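Speaker notes – "Whose Mug Is This? Shared Tables and How They Fill Up"
Homska meetup, June, slot after lunch

Start before people have finished sitting down. They will be slow. Lunch was heavy.

Open with the question: who here has a desk of their own? Hands. Who has eaten at it today? Same hands, lower.

My background for this one, keep it short. I ran the room at Hiltus for 3 years. Running the room meant I ordered the tables, and then watched what people put on them. I have no training in this. Marin Delić has training in this and he is on at four, so save the difficult questions for him.

First point. A table is a flat surface with no opinion. A shelf says books, a drawer says pens, a hook says coat. A table says fine, whatever, leave it there. So we left it there. (Pause. Aurel will laugh, he always does.)

Then the count. One afternoon Lăcrămioara Coman and I went around with a clipboard and wrote down every object on the shared tables that had no obvious owner. We got to 46 and stopped, as the clipboard had also been put down somewhere. Of those, 17 had been there since the move. Don't read out the list. Last time I read out the list and lost the back row at "adapter, unknown." 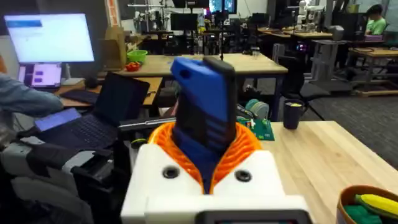
Food and work end up on the same planks, and I have given up pretending they won't. A mug next to a circuit board is how a mug tells you its person is busy. What bothers me is the mug with no person. Every room has one. It gets moved 2 inches to the left each morning by someone who believes this is cleaning.

Mention laptops. A laptop on a shared table claims the table. An open laptop claims the chair as well. Nic Giolla's rule from Sandu was that if you walk off for longer than a coffee, you close the lid and anybody may slide it over. People hated it for a week, then started drinking very long coffees.

Bowls – slow down here, this is the bit they write down. A bowl is permission. Put out an empty one and it will hold keys by noon and batteries by evening. If you want a bowl to hold one kind of thing, put that thing in it first. Same goes for baskets. Cardboard boxes are worse, everyone assumes a box is on its way somewhere. Despina Furtună kept one by her wall through two winters and it was asked about once, by a visitor.

What we changed:
One table stays clear at the end of the day. One. We tried all of them and got none.
Cable and spools go home on Thursdays – no, cut that, say "once a week," the day kept moving.
Anything unclaimed goes to the end table. After that it belongs to Rirusik downstairs, who seem pleased with the mugs.

If there's time, the story about the stapler. If there isn't, they've been spared.

Questions. Repeat each one into the microphone. Take my cup with me when I leave the lectern.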